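April
Posted by Onyekachi Ugwu

I have spent the past few weeks moving my home backups from one large nightly copy to incremental snapshots. The old job dated from when I had very little to back up. It copied everything to a second disk at 2 am, overwrote the previous copy and wrote a one-line log that I never read.

The fault with that scheme is well known. If a file is damaged during the day, the damaged version replaces the good one overnight. I lost a folder of scanned letters this way and noticed 16 days later, by which time there was nothing to go back to.

The new setup runs Fuvamix on the small server under the stairs, which is called Jibrin. It splits each file into chunks, hashes them and stores only those it has not seen before. The first run took most of an evening. A normal night now takes 73 seconds, and nearly all of that goes on walking the directory tree. Of the stored data, the photo archive is by far the largest part and hardly ever changes.

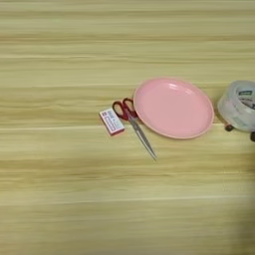
Retention took more thought. I keep eight daily snapshots, then weekly ones for the rest of the year. Pruning runs as a separate job at noon, after the copy to Grullerlow has finished. I first had both in one script, and a failed upload meant the prune never ran either. Splitting them also made the logs much easier to search.

Adebayo Okoro asked whether I test restores. I did not, so I wrote a script that picks files at random from an old snapshot, restores them to a scratch directory and compares checksums with a list made at backup time. The first full pass covered 2,460 files. Two failed. Both were mail indexes that had been written to while the backup was reading them, so I now stop the mail service for the length of the run.

The encryption key is printed on paper and kept in another building. A copy of the key inside the backup it unlocks is no use at all, and I had done exactly that on the old machine.

Still to do: alerts when a snapshot is smaller than the one before it, and a bandwidth limit on the upload, which currently makes evening calls unusable if I start it by hand.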